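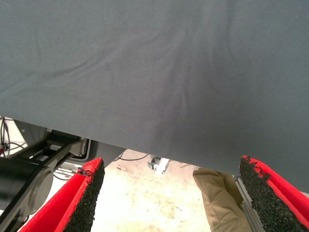

Ticket 124 - Dryer 2 stops mid cycle, shows E8, drum still turns sometimes
Status: open / reopened / closed (see bottom)
Site: Falen laundry, back row
Machine: Golar stack dryer, gas, bottom unit
Priority: high, then medium, then high again

Initial report, morning shift

Dryer 2 quitting partway through. Panel goes to E8 and beeps. Load comes out warm but damp. Happens on heavy loads, mostly the table linens and aprons for Situmau. Happened on towels too, once. Press stop, wait, press start, runs again for a while. Not every load.

Lint screen cleaned before each load, yes, before you ask.

Dryer 1 (top unit, same stack) fine.

Reply, 9:40

Manual says E8 = exhaust temp sensor out of range. Can be the sensor, can be the wiring to the sensor, can be bad airflow so the sensor is reading right and the air is just too hot. Manual lumps them all together, thanks manual.

Please send back:
what cycle
how long before it quits
is the outside vent flap opening
any smell
does it do it empty

Reply from floor, 10:15

Cycle: high heat, cottons, auto dry.
Quits anywhere from a few minutes in to near the end. Didn't time it.
Flap: opens but kind of lazy. Dryer 1 flap pops right up.
Smell: no. Well, hot lint smell, the usual.
Empty: ran it empty on high, no error, full cycle.

10:50

OK so loaded = error, empty = no error. Leaning airflow. Lazy flap fits with that. Do not run it on high until the duct is checked. Low heat with half loads is ok if someone is standing there. Not overnight.

Moved the Situmau linens to dryer 1 and the line rack. Going to be slow. Told them end of day instead of noon, they were fine about it.

Work log, 1:30 pm

Gas off, breaker off, pulled the lower front panel.
Lint in the base, more than I like. Vacuumed.
Blower wheel: fuzz packed on the fins, one sock (gray, child size, no idea). Removed both. Wheel spins free, no wobble, set screw tight.
Sensor: single screw, wiped it, looks ok. Connector was seated.
Flex duct behind the unit: crushed. Whoever shoved the stack back after the floor got painted pinned it against the wall. Half flat. Pulled stack forward, duct sprang back some but has a crease in it now.

Ran on high with a wet load of towels. Finished, no error. Flap opens all the way.

Calling it the duct. Put a strip of tape on the floor, stack does not go back past the tape. New duct on order from Arruda, same diameter, rigid with a short elbow this time so it can't be flattened.

Status set to closed.

REOPENED, next day, 7:20 am

E8 again. Second load. Aprons. Stack is in front of the tape, I checked. Flap was open. So its not the duct, or not only the duct.

Reply, 7:45

Ugh. OK. Next round:

1. Unplug and reseat the sensor connector at BOTH ends, sensor and board. Board end is behind the top rear cover, white plug.
2. Meter the sensor cold. Write the number down here please, not on the whiteboard, whiteboard got wiped last time.
3. Wiggle the harness while it's metered. If the reading jumps you have a broken wire inside the insulation.
4. Swap sensors between top and bottom. Same part on both units. If the error moves to dryer 1 its the sensor. If it stays on dryer 2 its harness or board.

Do 4 last, it's a pain to get to the top one.

Work log, 11:10

Did 1. Board end was fine, not loose.
Did 2. Cold reading inside the range on the chart inside the door.
Did 3. Nothing. Wiggled a lot. Steady.
Havent done 4, lunch loads.

Note, separate thing: timer on dryer 1 is reading a couple minutes behind the wall clock. Not part of this. Will open its own ticket.

Work log, 2:05 pm

Did 4. Took a while, top one is behind the bracket and the screw head was half stripped. Used a rubber band under the driver and it bit.

Ran dryer 2 with dryer 1's sensor. Full load aprons, high. E8.
Ran dryer 1 with dryer 2's sensor. Same kind of load. No error.

So not the sensor. Harness or board, or something real with the heat.

Reply, 2:30

Good, that rules out a part we would have bought. Before anybody orders a board (not cheap, long wait from Golar) check the drum seal and the load sense. And check what the exhaust temp really is. Stick the probe thermometer in the duct joint, tape around it, run a load, watch it. If the panel throws E8 while the probe says normal, it's electrical. If the probe climbs, the machine is telling the truth.

Also: harness. You wiggled it with the drum stopped. Where does it run? On this model there's a clip on the left side near the drum support, and if the clip is gone the wires sag, and a heavy drum sits lower than an empty one. That would match loaded vs empty.

Work log, 3:50 pm

Probe in duct. Full load wet towels, high. Probe normal the whole time, pretty flat. E8 popped while probe was flat. Electrical then.

Pulled left side panel. Clip is GONE. Found it in the bottom, snapped. Harness hanging down, shiny rub mark on it, two wires with the insulation worn through to copper. Rub mark lines up with the edge of the drum when you push down on the drum by hand. Push down, touches. Let go, clears.

You were right about the clip.

Reply, 4:00

Leave power off. Don't just tape it. Cut out the bad section, splice with the high heat crimp connectors (red box, top shelf, NOT the blue ones from the hardware store, those melt) and sleeve it. New clip. If no clip, a metal cable clamp with the rubber lining is fine, the screw hole is already there.

Check the drum support rollers while you're in. Drum shouldn't drop far enough to reach that harness even with the clip broken. If a roller is worn it'll eat the next harness too.

Work log, 5:15 pm

Spliced both wires, sleeved, new clamp on. Tugged on it, solid.
Rollers: left rear has a flat spot, can feel it with a thumb. Right rear ok. Fronts ok. No roller in stock. Added to the Arruda order with the duct, ordered 2 so we have a spare.
Belt looks fine, a little glazed, leaving it.

Test: apron load, high, full cycle, no error. Ran another, same. Last load of the day done on it, fine.

There's a thump with the bad roller, once per turn. Been there a while I think, everyone just got used to it.

Running on medium loads until the roller comes in. Leaving ticket open.

Update, parts in

Roller and duct came in from Arruda. Elbow was the wrong one, too long, sent back. Used the straight piece and turned the stack a hair so it lines up. Works. Might even be better.

Roller swapped. Thump gone. Drum sits up where it should, can't push it into the harness by hand anymore even leaning on it.

Put each sensor back where it came from. Doesn't matter, same part, but the labels match now.

Ran 8 loads straight on high, mix of towels, linens, aprons, one load of chef coats. No E8. Flap good. Probe checked on the first one, normal.

Question from floor

Can we go back to full loads and overnight?

Reply

Full loads yes. Overnight no, that was never allowed, please stop doing that. Somebody in the building when it's running.

Follow up items (moved off this ticket)

- dryer 1 timer slow, own ticket
- check harness clip on dryer 1, same age machine, same plastic clip. Do it before September, that's when the Situmau volume goes up
- blower wheel cleaning added to the monthly sheet, both units
- stripped screw on top sensor bracket, replace next time its open
- ask Golar if there's a metal version of the clip. Sent the message, no answer yet
- tape on floor stays

For whoever searches this later: E8 only when loaded, ok when empty, sensor meters good = look at the harness on the left side, drum support area, before you buy anything. Also look at the duct because ours was crushed too and that needed fixing anyway, it just wasn't the error.

Status: closed

Comment added after close

Clip on dryer 1 checked. Cracked but holding. Swapped for the metal clamp. No rub mark on that one.

Golar wrote back, no metal clip, they said order the plastic one again. Using the clamps.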